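Cillovlow Football Club is looking for a part-time film and scouting assistant for the coming season. The job runs from August through December and pays hourly, up to 30 hours a week.

You'd chart opponents' coverages and third-down calls, cut clips for the defensive backs coach, and write a one-page report on each receiver we expect to face. Last season's library holds 286 tagged clips, all in Praler.
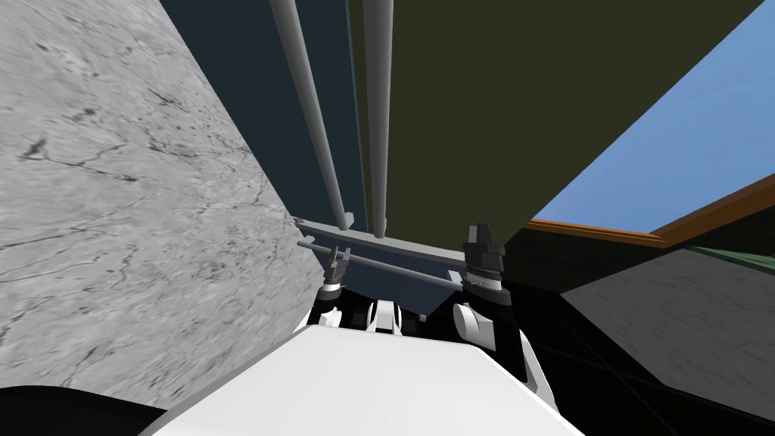

Applicants need at least 2 seasons of playing, coaching or charting at high school level or above. Know the difference between quarters and cover three without looking it up. Reports go out in our house colors, navy blue and dark olive green, like the two panels behind the gray poles, and we'll give you the template. Game nights at Koster Field run late, and the assistant stays until the film is uploaded.

- Must have a driver's license
- Praler experience helps, but we can train you
- Some travel to away games at Disska

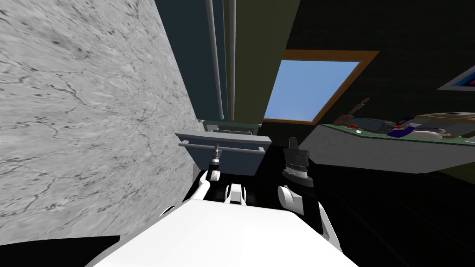
Send a resume and one sample report on any defensive back, college or semi-pro, to the football office, Room 124. Keep the report under a page. Interviews are in July, and include a short charting test.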